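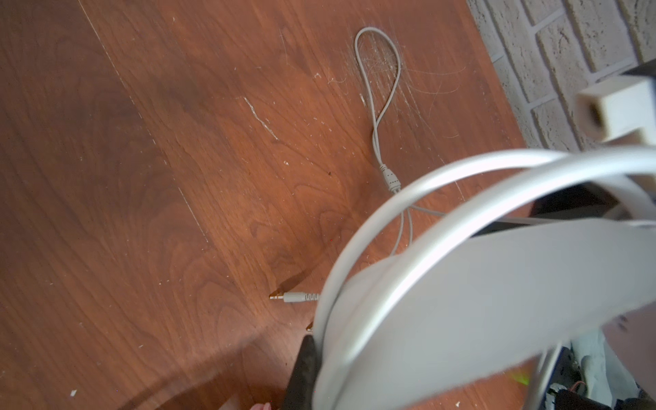
So the headset numbers are in, and I've been grinning at a spreadsheet since lunch like a total weirdo.

If you've been reading for a while you know I've spent most of the fall on cables. Flat things, floppy things, things that change shape when you look at them wrong. The last post was all about plain charging leads (short version: fine, mostly, boring). Headsets are where it gets fun, and by fun I mean I lost a good chunk of December to them.

The trouble with a wired headset is that it's two problems pretending to be one object. You've got a big stiff curvy part that any grasp planner would be happy to grab, and then you've got a thin cord hanging off it that goes wherever it likes. Our old policy, which we called Dirkness for reasons that made sense at two in the morning, would go straight for the headband every single time. Great grip! Lovely lift! And then the cord would trail along behind and snag on whatever was closest. If the job is "put the headset in the bin," you end up with a headset in the bin and a plug hanging over the side.

What we wanted was for the arm to deal with the cord first. Find the plug, find the splitter, work out which bit of cable belongs to which, gather it in, and only then go for the band. A person does this without thinking. I watched my own hands do it maybe twenty times over coffee and I still couldn't tell you what rule I was using.

Juwita Hartono was the one who came up with the trick that worked. Her idea was to stop asking the network to trace the whole cable. We'd been trying to fit a nice smooth curve from one end to the other, and it fell apart any time the cord crossed itself or ducked behind the headset, because half the curve was a guess. She said, okay, forget the curve, just learn the landmarks. Plug tips, splitters, tight loops, and the places where the cord disappears under something. Each one gets a position and a confidence score, and the policy picks the landmark it's most sure about and moves a little closer to it. Then it looks again.

That "looks again" part is doing most of the work, I think. With the camera on the wrist, every small move gives you a new angle for free, and a plug that was half hidden a second ago might be sitting right out in the open. We called the new version Godel. I know, I know. I wanted Clolico and got outvoted.

Training was pretty modest. We recorded 700 demonstrations by hand, all with the same arm, and we were messy about it on purpose. Different starting piles, cord under the band, cord over the band, cord in a loop off to one side. I did a lot of those myself and my shoulder would like a word.

Then the test. We set up 44 starting layouts that weren't in the training data and ran both policies on each one. A run counted as a success only if the whole headset, cord and plugs included, ended up inside the bin. Dirkness got 16. Godel got more than 30, and I'm being a bit vague there because we're still arguing over a couple of runs where a plug was resting right on the rim. (Juwita says no. I say the rim is part of the bin!)

The failures are more interesting to me than the wins, so let me ramble about those.

The biggest group was splitters. A ribbed splitter and a ribbed plug housing look an awful lot alike up close, especially in the same light gray, and if the metal tip is tucked out of sight the network will happily mix them up. It pinches the splitter, thinks it has an end, and starts pulling in a direction that makes no sense. Sometimes it recovers on the next look. Sometimes it just sort of tugs, politely, until the time limit.

Then there were 4 runs where it locked onto a landmark that wasn't on the cord at all. Wood grain with a lot of swirl in it is a nasty background for this, and a long pale scratch is about as wide as a thin cable and bends the same way. I went back through the confidence scores for those and they were high, too, so it wasn't even hesitating. We're adding more scratched-up surfaces to the next batch and I'm also trying a tiny depth check, though at that distance a thin cord barely sticks up above the wood.

And one run I can't explain. It did everything right, gathered the cord, had the band, and then put it all back down. I've replayed it over and over. No clue.

A reader named Kılıçarslan wrote in after the last post asking if we'd tried touch sensing for telling parts apart. We haven't yet, but it's next on my list after the scratch thing, mainly for the splitter mix-up. A splitter has cable coming out of both sides and a plug doesn't, so one gentle tug ought to settle it. If anybody has done this with a cheap sensor and lived, please leave a comment, I'd love to hear which one you used and how fast the pads wore out.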